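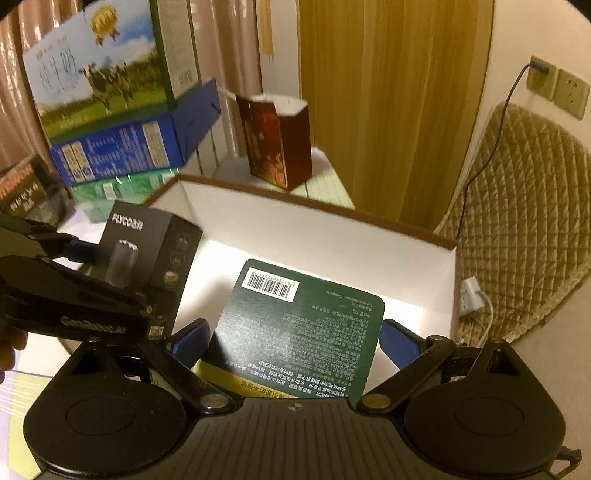
洗濯物をたたむ機械なら欲しいけれど、台所のテーブルを片づけるくらいは自分でやったほうが早い、という感想が、この講義の初回にはよく出てくる。早いかどうかで言えば、今のところそのとおりだ。だが、なぜ早いのかと考えはじめると、途端に面白くなる!

第4章 散らかった机と機械の手

前章では、同じ部品が同じ向きで流れてくる工程を扱った。Gornarの組立ラインがそのよい例で、つかむ位置も置く位置も先に決まっており、機械の腕は昼も夜も同じ動きを繰り返す。本章からは、決まっていないほうの仕事に入る。食卓の上のものを箱に入れる、棚に戻す、袋の口を閉じる。店舗であれば、返品の山を仕分ける、崩れた陳列を直す、といった作業である。

家庭や売り場の雑用は、一つひとつを取り出せば短い。人なら2秒もかからない動作がほとんどだ。ところがその2秒には、見る、選ぶ、指の開き具合を決める、触れてから力を加減する、という判断がぎっしり詰まっている。平たいパッケージを箱の底から拾うときを思い浮かべてほしい。縁に指をかけるのか、両脇から挟むのか、隣に立っている紙箱を倒さずに抜けるのか。私たちはこれを、おしゃべりをしながらやってのける。

印刷用ページ | このページをメールで送る

では機械はどこまで来ているのだろうか。Hirkuraの模擬キッチンで行われた片づけの試験では、置き場所を事前に教えた食器に限れば、ほぼ失敗なく棚に戻せた。筆者もこの試験を見学したが、皿が静かに重なっていくところなど、思わず身を乗り出してしまった。一方で、食器のあいだに布巾を1枚まぜると、とたんに手が止まる。布はつかむたびに形が変わり、どこが端なのかも見てすぐにはわからない。 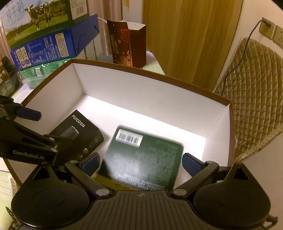
布巾の例からわかるように、難しさは品物の数だけでは決まらない。硬い箱が並ぶ場面と、箱に薄い袋がかぶさった場面とでは、数が同じでも手順がまるで違う。上にあるものをどけてから下のものを取る、という当たり前の順序も、重なりを正しく見抜けてはじめて成り立つ。

売り場の例も見ておこう。Dobosの倉庫では、300種類の商品を対象に、棚から通い箱へ移す作業を機械に任せている。紙箱と缶はよく進む。手間取るのは、中身が寄って形の変わる袋と、光を通す容器である。透明や半透明のものは輪郭がとらえにくく、つかんだつもりの位置が指の幅ほどずれることもある。この倉庫では、機械が迷った品を人の作業台へ回すことにしており、これが実にうまい分担なのだ。全部を任せきれなくても、現場ではもう役に立っている。

家庭では、そこまで条件が整わない。ヘアクリップ、くし、小さなゴムの詰まった袋、チューブ、筒形の容器。大きさも硬さも違うものが一つの食卓に集まり、しかも明日には別の組み合わせになる。学習にもとづく方法が注目されているのは、こうした組み合わせを一つずつ書き下すことができないためである。

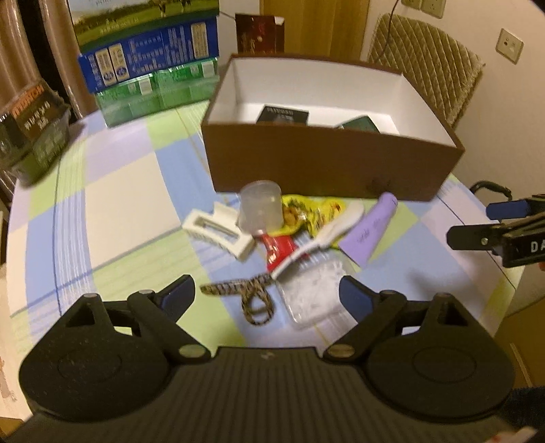

家事をひととおりこなせる機械は、もう家庭に置けるのか。

まだ置けない。床の掃除のように範囲の決まった仕事は任せられるが、片づけや洗濯物の整理を、初めて入る家で人の手助けなしに続けられる段階には達していない。

とはいえ、できることの境目は動いている。第16節で取り上げるGansideの実習課題では、同じ品物の置き方だけを変えて、成功と失敗がどこで入れ替わるかを調べる。予想はたいてい外れる。それが楽しいので、ぜひ先に自分の予想を書いてから取りかかってほしい。

4.1 つかむ前に決まること

物体に触れる前の段階で、作業の成否はかなりの部分が決まっている。まず、手を近づける向きから考える。

印刷用ページ | このページをメールで送る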